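July 2019

Table day. Tray, planter, cup – that's the whole set for now. Tray is the mustardy tan one, corners rounded off. Wanted to settle where everything lives on the white table before the Drellov lot come round in a fortnight and start moving it all again.

Tried the tray in 4 spots. Middle of the table is hopeless, you end up leaning over it to reach anything else. Long side facing you, up near the front edge, is the best of the 4. Held at both ends it lifts level. One hand in the middle and it tips, every time, don't bother.
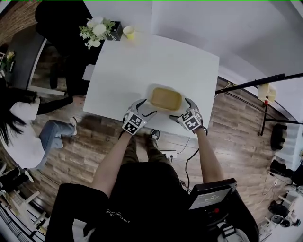

Flowers stay at the back corner with the yellow cup next to them. Tutness wanted them central, I say no, they block the view across. White ones in the black box look better than I expected. Need watering though, put it on the list. Yellow plant as well.

Power strip – still on the floor by the table. Want it moved to the wall side and the cords taped down. Somebody's foot will find it. Tape is in drawer 734 (the one that sticks, pull left side first). Had 2 rolls in March, now can't find even one, so check before promising anything.

Chairs. Mustard one is comfy but wrong for this table, too much tilt, you slide back from your work. Keep it over by the whiteboard for whoever's writing up. Bredix catalogue has a plainer one, cheap, but delivery is silly. Ask Rutherford if they've any going spare first.
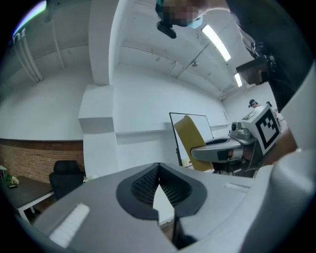

Whiteboard next. The stand legs stick out further than you'd think and the walkway is tight with a chair parked there. Shift the board a foot nearer the wall, chair goes on the other side of it. Draw the tabel layout on it in thick pen so it can be read from the far end.

Lights fine, left alone.

To do:
- tape!!
- water plants
- ring Rutherford re chairs
- mark tray position with pencil on table, small crosses, rubs off
- bags off the floor, hooks by the radiator maybe

Tray edge wants a wipe before it goes back out. Did not get to the shelf labels, tommorow.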